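About Us - Castico Home & Office Cleaning, Nencombe

Who we are

Small cleaning company. Based in Nencombe, also working in Grovbridge most days of the week. Homes, small offices, a couple of dental waiting rooms, one church hall. Started with 2 people and a borrowed vacuum, and we still own that vacuum (bought it in the end, it was easier than giving it back).

We've been meaning to redo this page forever. The old one said "coming soon" under half the headings. So, quick version below, more when there's time.

How it started

Apartment turnovers. Tenant leaves Friday, new tenant wants in Monday, landlord calls everybody in the phone book. We picked up. Did a lot of those the first year, mostly ovens and window tracks, and a fridge we still talk about. Then one of the landlords asked if we'd do his own house. Then his sister's house. That's pretty much the whole business plan right there.

The name Castico came off a list. We had 60 names on it, most of them had "sparkle" in them somewhere. Castico didn't. Done.

What we do

Regular house cleaning, weekly or every 2 weeks. Kitchens, bathrooms, floors, dusting, beds if you leave the sheets out. Trash out to the curb if it's your pickup day, just tell us which day becuase Nencombe and Grovbridge are on different schedules and the east side of Grovbridge is different again.

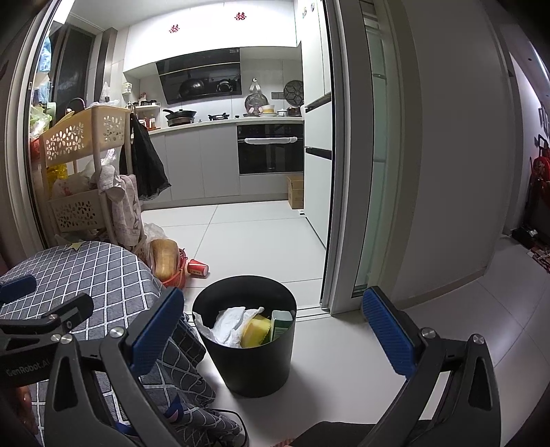

Move-in and move-out cleans. Inside cabinets, inside the oven, behind the fridge if it rolls. We don't haul furniture. If there's a couch left behind call the city, they'll take it, usually takes them a week or so.

Small offices, evenings only. Desks, break room, restrooms. We don't move papers. If there's paper on the desk we clean the part of the desk that has no paper on it. Had one client ask us to "just stack it neatly" and that ended badly for everyone, so now it's a rule.

After-party cleanup. Mostly August, mostly backyards. Book early for August, seriously.

What we don't do

Outside windows above the first floor. Gutters. Mold (call a proper mold company, we can look at it and say yep, that's mold). Pet accidents are fine. Chimneys no. Carpets yes but only with the rental machine, so we need a few days notice to get it.

Supplies

We bring our own. Everything gets loaded the night before at our space in the old Rathore building, the brick one behind the tire shop. Unscented on request. No bleach on request too, just put it on the form, there's a box for it.

If you want us to use your stuff that's fine. Leave it out on the counter. We had a long stretch where people hid supplies under the sink behind other things and we'd spend the first ten minutes looking.

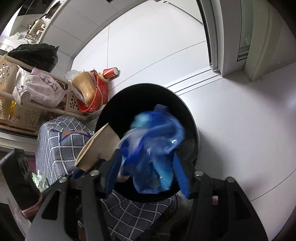 Cloths get washed after each job, never shared between houses. Bathroom cloths and kitchen cloths are different colors and go in different bags. Mop heads same idea. Sponges we replace a lot more than we used to. Costs a little extra over the year, worth it.

Vacuums are the bagged kind. Bagless ones put half of it back in the air when you empty them, thats our opinion anyway, plenty of people disagree.

Training

New cleaners spend their first weeks paired up. Nobody goes to a house alone until they've done every room type with someone who's been here a while. There's a practice day too before the first real job. Wiping down, sorting, what goes in the trash and what gets put back, how to clear a table without knocking over the one thing the customer cares about.

General rule on trash: if it's in the can it's trash. If it's next to the can we ask. Empty cartons left on a table, we ask. Receipts, always ask. Kids' drawings, don't even touch.

Everybody is on payroll. No subcontracting, no app. Same cleaner at the same house whenever we can manage it, and when we can't we text you the day before with who's coming instead.

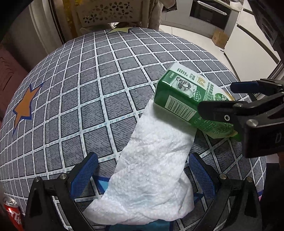
Pricing, sort of

Depends on the house. We used to post a price list and it was wrong for everyone. Now we do a walk-through, takes maybe fifteen minutes, and you get a number in writing. First cleans cost more than regular ones, always. After that the price stays put unless you add a room or a large dog.

Deep cleans start at $200. Small apartments can come in under that for a regular visit. Cash, check or card. Tips are nice and go straight to whoever cleaned.

Canceling: day before is free. Same day we charge half, unless somebody's sick, in which case please do cancel and stay in bed.

Keys and alarms

Keys are tagged with a number, no address on them. Locked up in the office overnight. Alarm codes are kept separate from the keys. If you change your code tell us!! We have met the Grovbridge police a few times now and they're very nice about it but still.

Around the table

Most of the planning happens sitting down with coffee on Saturday mornings. Routes, who's off, what's running low. We restock once a week, paper towels go the fastest by a mile, then trash bags.

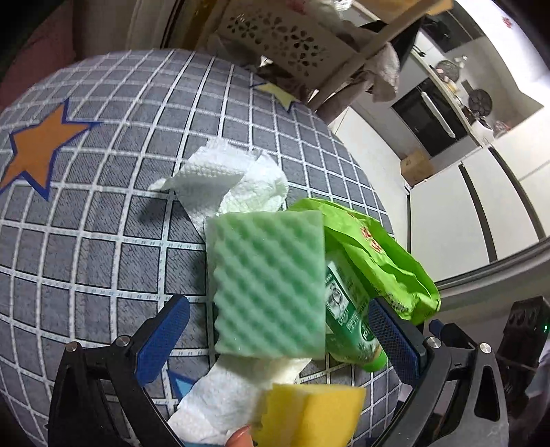
Cleaning items and a paper towel on the star tablecloth.

Where we go

All of Nencombe. Grovbridge up to the river. Past the river we'll do it if you're flexible on the day, there's a small travel charge. Not doing the lake cabins right now, too far, maybe again next summer.

Jobs

Usually hiring one or two people in spring. You need a way to get around and you need to be ok with dogs. Experience helps but isn't required, some of our best people came from restaurants. Stop by the Rathore building, side door, or use the contact form and put "job" in the subject so it doesnt get mixed in with the quotes.

Contact

Form is on the next page. Phone gets answered mornings, after lunch we're out on jobs so leave a message. We call back same day, next morning at the latest.

Page last updated Saturday, February 9, 2019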